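Notes from an Open Day at Verthorpe

Posted 20 March 2019

The robotics workshop at Verthorpe opened its doors to visitors this month, and I attended on behalf of the readers of this page, many of whom have written to ask what such a place is like on an ordinary working afternoon. The invitation came by way of Engelhardt, the firm that supplies the workshop with its gripper parts. Visitors were received in groups of 15 and given a short talk on safety before being shown to the demonstration area.

The subject of the afternoon was the handling of soft goods. Rigid parts have been handled well by machines for many years, and the staff spent little time on them. Soft toys and pieces of long-haired fabric are a harder matter. They change shape when they are held, and a grip that suits one side of an object may be of no use on the other.

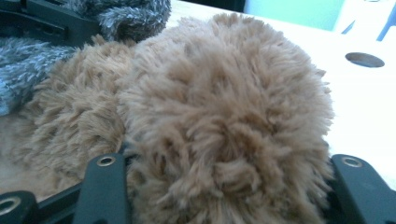

Mornulov

The long tan fur used at the demonstration gave rise to most of the questions from our group. One visitor wished to know whether the strands were likely to catch between the fingers. The answer was that this is a known concern, and that flat fingers are preferred for such material. Another asked how much pressure is suitable. We were told that this is left to the judgment of the person holding the tool, and that new operators are given 20 practice sessions before their work is kept.

I should add a word on the program itself. Verthorpe began this work last July with a small set of household objects, and the set has since grown to 32. Several of the items were sent by partners in Asia, where there is a strong interest in the packing of toys and clothing. The list is reviewed from time to time, and objects that have become too easy are put aside. I asked whether visitors might suggest additions, and was handed a form for that purpose – I proposed a wool scarf and a feather pillow.
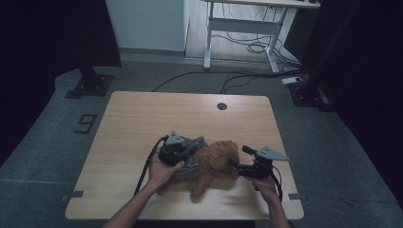 My own interest in these matters comes from the years I spent in a packing department, where every new employee learned by standing next to an older one. It was therefore of some value to me to see that the method at Verthorpe also begins with a pair of human hands. With a gripper in each, placed on either side of a brown teddy bear, the work looks familiar to anyone who has had to turn a soft article over on a bench without dropping it. I would have liked more time for this part of the visit, which was limited to 24 minutes for each group.

Light refreshments were served afterward in the front hall. The next open day has not yet been announced. Readers who wish to attend are advised to write to the workshop in advance, as places are limited and the parking area is small.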